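Week two of teaching the arms laundry

January 12, 2025

I'm now at 400 recorded runs of the laundry task, and 69 of them are going in the trash. Most of the bad ones are from my first few days, when I was still moving the leader arms the way I'd move my own hands. My hands don't have to wait for anything. The arms on the other side do, a little, and if I close the grip before they've caught up I pinch air and have to go back in.

Kirstin Rankin looked through a batch of my runs and told me two things. I hover too long over the basket before going down, and I re-grip when the first grip was fine. Both end up in the training data. The first policy we trained hovered exactly like I do, and then let go of the cloth and grabbed it again for no reason. It was strange to watch my own habits come back at me.

So I changed how I work. I look at the wrist view before I start and pick one fold to go for. I go down at one speed, close, wait a beat, and lift. If I miss, I keep the run going and recover, and I mark it as a recovery in the notes. Ji-hoon Tak wants those kept, as long as they're labeled.

Soft stuff is harder than anything I did in April with the blocks. A block sits the same way every time you put it down. Cloth bunches up differently on each drop, and a grip that catches two layers near the top may only catch one further down. I don't have a rule for it yet. I aim for a raised fold and stay away from the basket wall, where the fingertips tend to catch in the holes.

The other thing I had to learn was resetting. I was dropping the cloth back in the same corner every time without noticing, so now I switch corners between runs.

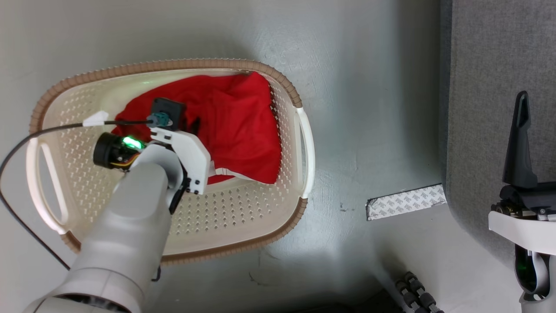

The target is 700 good runs before we train again. My shoulders are sore, so I'm stopping every hour to stretch.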